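Notes on the `evus-kitchen` folder, for whoever clones this next (probably me, in six months, having forgotten all of it).

# evus-kitchen

I started this because people kept asking me whether robots can do the dishes yet, and I got tired of answering "sort of." So now there's a folder! It holds short recordings of a two-armed setup doing small kitchen and desk chores, plus my scoring sheets and a couple of scripts for replaying things.

Short version of the answer: still sort of. But a more interesting sort of than last year.

## What's in it

- `runs/` has 31 recordings, one chore each
- `scores/` has my marks, one text file per run
- `tools/` has the replay script and a small viewer
- `berkska/` is the old stuff from my first attempt, kept for comparison (the file format is different, don't mix them)

Every run is driven by a person. There are no learned policies in here. I wanted to find out what the hardware can manage with a human brain behind it before I blamed the software for anything.

## How I score

Each chore gets 0 to 5. A 5 means I'd let it happen in my own kitchen while I was in the other room. A 2 means it got done but I was wincing. I'm one person with one opinion, so please rescore them if you like and send me your sheet.

## What goes well, what doesn't

Plates are better than I expected. A rack does a lot of the work for you: the plate is standing up, the rim is easy to reach, and you can pinch it from above. Getting one out is pleasant to watch. Putting one back in is where my scores fall off, as the slot is narrow and you're lining up a big circle you can't feel.

Mugs on a mug tree are a pain. You have to lift and slide off the peg at the same time, and if you only lift, the whole tree comes along for the ride. I got 8 mug attempts into the set and I'm not proud of most of them.

Pens and markers are fine to hold, fussy to put away. Two arms help a lot when one can hang on to something while the other one works, but driving both at once takes practice (I still mostly move one and park the other). 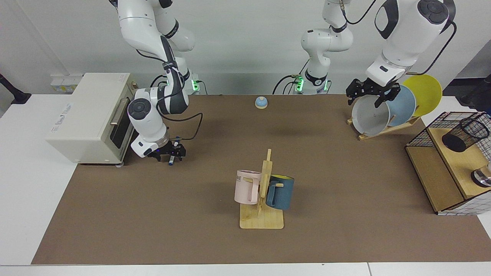 ## Running the viewer

```
cd tools
python view.py ../runs --speed 2
```

Speed 1 is real time, and it's slow. I'd use 2 unless you're scoring.

## To do

- [ ] Rename the Monska runs so they sort properly
- [ ] Fix the crash when a score file is empty
- [ ] Merge the Paterson branch, which has the better plate notes
- [ ] More mugs, sadly

Use the recordings for whatever you want. If you publish something with them, a link back would be nice.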